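Subject: Re: [sharedkitchen] Baskets and labels for the tea things

Demetrio Marín wrote:

> Before I answer on the baskets, can somebody tell me how far this is
> meant to go? Last Saturday I went looking for a cup and opened three
> cupboards. I'm all for tidying up, but if every single thing gets its
> own basket we'll run out of shelf before we run out of things. Also,
> who is going to write the labels, and in what language? Half of us
> read one and half read the other.
>
> Demetrio

Demetrio,

Fair questions. I'll take them in order.

How far it goes: only the tea things and the small stuff that sits with them. That means wooden cups, the strainers, the scoops, the cloths and the tins. Plates, pots and the big kettle stay where they are in the lower cupboards. Osamu Shibata and I went through the shelf by the window on Saturday and agreed that the trouble was never the big items. You can see a pot from across the room. The small ones get pushed to the back and then somebody buys more.

On shelf space, I measured. The shelf is 400 mm deep and the upper one is 50 mm shallower. The baskets fit on both with the front facing out. If we need more room, Zoi Katsaros has offered the low unit from the hallway, and it can go under the window as long as the heater stays clear. I would like to try without it first.

The baskets I'd like to stay with are the plain off-white plastic ones, square, with a handle hole in the front and another in the back. I know Anastasia Stergiou would have preferred wicker, and I looked at some at Jenden. They were nice, but they shed, and you can't wipe them out. The plastic ones go in the sink. The hole in the front also helps more than I expected, as you can often tell what's inside without lifting the basket down.
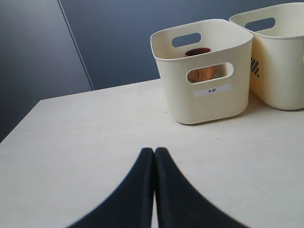
As for the labels, I'm doing them in Chinese to begin with, black on small white stickers, one per basket, placed on the front below the handle hole. The people who use the tea things most are the Thursday group, and that is what they asked for. For everybody else I'll tape a sheet inside the cupboard door with each label and the English next to it. The first line will read:

木杯 — wooden cup

If the sheet turns out to be a nuisance we can put a second sticker on the side. I'd rather not crowd the front with two.

A few rules I'd suggest, and please object if you don't like them:

One kind of thing per basket. If it doesn't match the label, it goes somewhere else, even if there's room.

Cups go in dry. The wooden ones especially. Leave them upside down on the rack overnight and put them away in the morning. We lost two last winter to mold.

No stacking baskets on top of each other. The rims will hold it, but then the bottom one never gets opened.

If you empty a basket, leave it where it is and write it on the list by the door.

Demetrio, the cup you were looking for was most likely in the box marked Lokex on top of the fridge. That box has been there since we moved in and has had cups, batteries and a bicycle lamp in it at various times. I emptied it on Saturday. The batteries are in the drawer under the phone, and if the lamp is yours, it's on the coat hook.

Still open: the tins. They're too tall for the upper shelf and I don't want to lay them on their sides. Ourania, you had an idea about the corner by the sink — could you write it up for the list? I wasn't taking notes when you told me.

I'll be in the kitchen again on Saturday from ten if anyone wants to help with the stickers. Bring a damp cloth; the shelf needs wiping before anything goes back on it.

Thanks,
Katerina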